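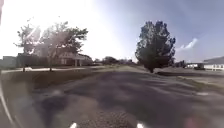
I said I'd write up the rest of the Pollberg upkeep once I'd had it for a full season, and I've now had it longer than that, so here goes. If you came for a review with stars at the end, I don't do those.

The Pollberg is a path robot. It drives itself along a paved path, turns around, and drives back, and the people who sell it would like you to believe that's the end of your involvement. Flillau, the dealer I got mine through, has a line on the order form about "minimal owner attention." I have a drawer full of rags, a grease gun and a spiral notebook that say otherwise.

The thing I get the most mail about is camera setup, so I'll start there. The manual wants you to calibrate the front camera on a flat, featureless surface in even light. I don't own one of those. I own the use of a long asphalt path with grass on both sides and trees that put shade wherever they feel like it. For the first month I did it by the book, on a garage floor, and every time the robot went outside it drifted to the right and hugged the grass. Alby Lockyer, who had the older model before I did, told me to forget the garage and calibrate where the thing is going to drive. I didn't believe him, mostly on account of his record with lawnmowers. He was right about this one.

So what I do now is park it in the middle of the path, square to it, and leave it alone while I check the mount. There are two screws under the camera bracket and they back out. They will back out on yours too. I put thread locker on them in June and they still needed a quarter turn the next time I looked. After that I wipe the lens with a dry cloth (the kit cleaner leaves a film, don't bother) and only then run the routine. If you run the routine first and wipe second you'll be doing it twice.

Sun is the part the manual is silliest about. It says "avoid direct glare." Fine, but a path that runs one way out has to run the same way back, and at some hour of the day one of those directions is straight into it or close enough. I've tried the stick-on visor that Ferner sells. It cut the glare a little and it also cut off the top of what the camera could see, and the software complained about that for a week until I peeled it off. Save your money.

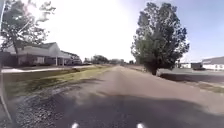

What helped more was one setting, buried in the service menu under exposure, which is the number for how quickly the camera adjusts when the light changes. Mine came set at 2. Genji Mizuno has the same machine and runs his at 13, and swears by it. I tried 13 and the robot got twitchy every time it rolled from sun to shade, braking for a dark patch of pavement like it was a hole. I settled on 7. I can't tell you why 7. I can tell you I've stopped chasing it.

The robot's own shadow is a related headache. With the sun behind the machine or off to the side, it throws a big soft blob onto the pavement, and the obstacle detection is supposed to know that's harmless. The release notes have promised this was fixed more than once. I'd say it's better. I've had it stop dead for its own shadow on days when the firmware was brand new, and I've had it sail along without a hiccup on the old one, so I don't put much faith in the release notes. If yours does it, check the tilt of the camera before you blame the software. A bracket that has sagged even slightly puts more pavement in view than there should be, and the near part of the pavement is where the trouble is.

Wheels. People ask about the wheels less than they should. My path has gravel and dirt along part of one side and the small stuff migrates. It gets into the gap between the wheel and the hub cover, and you'll hear it before you see it, a dry ticking at low speed. Pop the cover, brush it out, put the cover back. Don't use a hose. The hubs are called sealed, and I took mine at its word one time and paid Dunstan for a new bearing. They were decent about it and quick. They also told me, while I was writing the check, that they see a lot of those.

Tire pressure I do by feel, which I know will annoy somebody. If one side is softer than the other, it pulls, and the steering will correct for it so smoothly that you won't notice until you look at the battery numbers. That was my drift problem, part two. I spent an entire weekend in the calibration menus and the answer was a pump.

The battery itself has been fine. I expected to be writing a complaint by now and I don't have one. I keep it indoors when it's cold and I don't run it to empty. Nearly 13 months in, the range is close enough to what it was that I can't separate the loss from the weather. Ask me again next year.

I still don't think it should be sold as something you can leave alone. I spend more time looking after it than I was told to expect, and most of that time goes to screws and grit, with very little going to the clever parts. When I said that on the owners' list, I got a reply from a fellow who has never had to tighten anything, ever. I'd like to see his bracket.

A couple of leftovers from the mail. Yes, you can do the calibration alone, but it's easier with a second person to look at the bracket while you hold the tablet. No, I haven't tried the bigger wheels. And to the person who asked whether the front lights need aiming: I've never touched mine, and the manual gives them half a sentence. If you've found an adjustment there, write and tell me where it is, and which firmware you're on.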